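Lutance has changed the green board in its shape-sorting set, the toy maker said in a notice to stores dated 8th November. The board has three openings, one of them round, one square and one eight-sided, and sits on small feet that lift it off the table. Blocks are sold with it and can be bought singly from March.

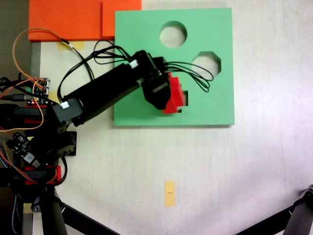
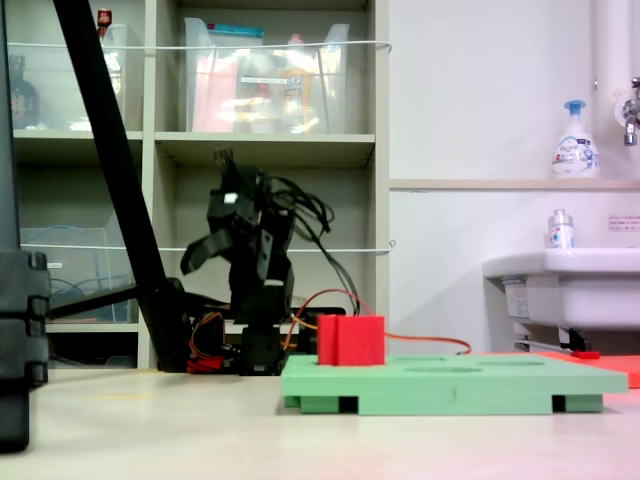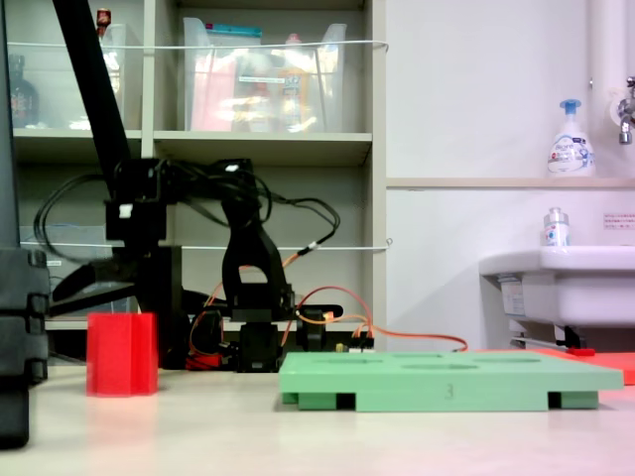 Green board and red block on a light tabletop. Photos: Gendutmont

The first run is 1247 sets. Of these, 300 go to Statia, the lending library for play materials, and the rest to stores supplied by Du Plessis. Item numbers are unchanged, so open orders do not need to be entered again.

Two points differ from the old version. The openings are cut slightly wider, to allow for paint build-up on the blocks, and the feet are now fixed at the factory - the earlier ones were packed separately and had to be pressed on. Old blocks fit the new board. New blocks may be tight in boards from the first series, and Lutance advises against mixing them in that direction.

Stores can return unopened sets of the old version through Du Plessis until the end of March.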